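Il faut rouvrir les ateliers de couture de quartier

J'ai appris à recoudre un ourlet à quarante ans passés, et quelle joie ! À Stilusville, l'atelier de la rue Beneck nous réunit à 6 autour d'une grande table, le temps de sauver un manteau ou un pantalon fatigué.

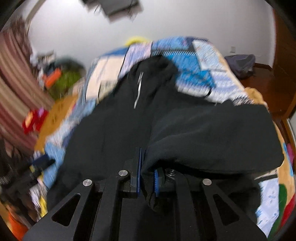 On parle beaucoup, on pique de travers, on recommence. Pour 4 euros la séance, j'ai retrouvé des vêtements que je croyais perdus – et je les aime davantage depuis que j'ai passé une soirée dessus. Avec 2000 euros par an, la ville pourrait en ouvrir un deuxième à Flondier, où les demandes ne manquent pas. Je signe des deux mains !

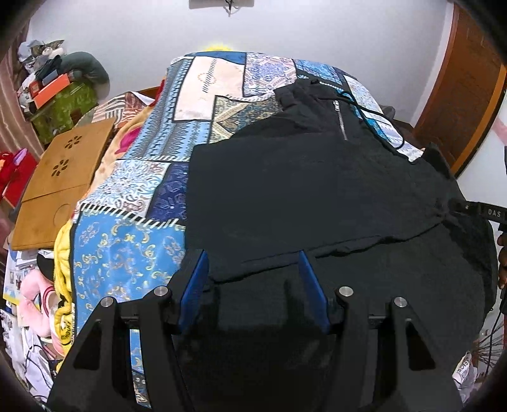 Faut-il savoir coudre pour s'inscrire ?
Aucune expérience n'est demandée : on commence par enfiler une aiguille, et les habitués montrent volontiers le reste.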